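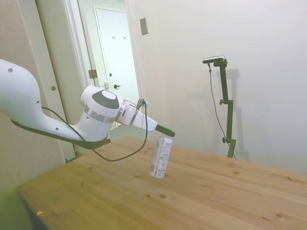

3. Setting up your sourdough starter jar

Okay, you've got flour, water and a clean jar. I use a Bilgin one that holds a good bit more than I need, and I'm glad of the headroom every time.

3.1 Put the empty jar on your scale and write its weight on the bottom with a marker. You'll want that number later!

3.2 Add 70 grams of whole wheat flour and 70 grams of lukewarm water. Stir with a spoon handle until there's no dry flour left in the corners (mine always hides some).

3.3 Set the lid on loosely. Don't screw it down.

Caution: a tight lid plus a lively starter can crack the glass. I lost a jar that way in March and was picking bits out of the dish towels for days.

3.4 Leave it somewhere warm for 2 days. The top of my fridge works great — yours may run hotter, so feel it with your hand first.

Note: if it smells like old cheese at this stage, keep going. Zübeyde Şimşekoğlu, who gave me my first starter, told me to wait it out and she was right.

3.5 Scoop out half, then feed it as in 3.2. Go on to section 4 once it rises to nearly double.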